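Speaker notes – household manipulation from hand-held demonstrations
Speaker: Amancay Leiva

Opening

Thank Hywel Powell for the slot. Say up front that this is a method talk with one result. The project is called Wullus. We record people doing chores with two hand-held grippers and train a policy on that, with no teleoperation at any stage. 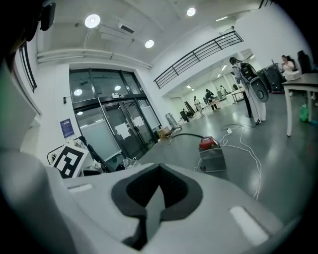

The open hall was Dardo's choice. Our old lab had one wall color and one kind of light, and policies trained there failed as soon as we moved them. Pause here. Ask who has had the same problem.

What we record
– View from each gripper
– View from the head, looking down at the hands
– Gripper pose, with marker blocks as a check on drift
– 1,391 demonstrations kept, across 4 chores

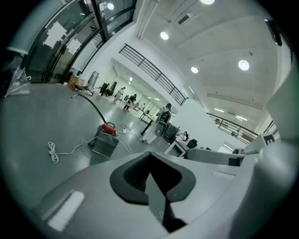 Why the vacuum is hard

The hose and cords never lie the same way twice. A policy that learns one layout will reach for a cord that has moved. Mention the Ristić baseline – gripper views only, same training time.

Result: adding the head view took success on the vacuum chore to 70 percent over 339 trials. Most failures were at the hose. Joaquín has the breakdown if anyone asks.

Go slowly on the next slide. 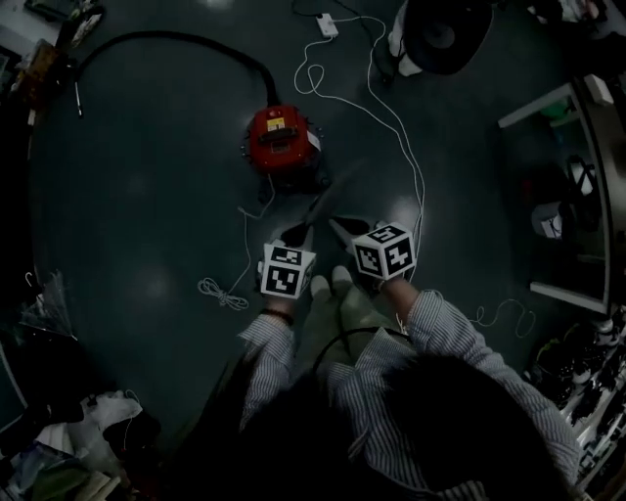 Grollau, July

Second site, same grippers, new operators. Training there is still running, so give no numbers. Sebastián Sepúlveda will take questions on calibration.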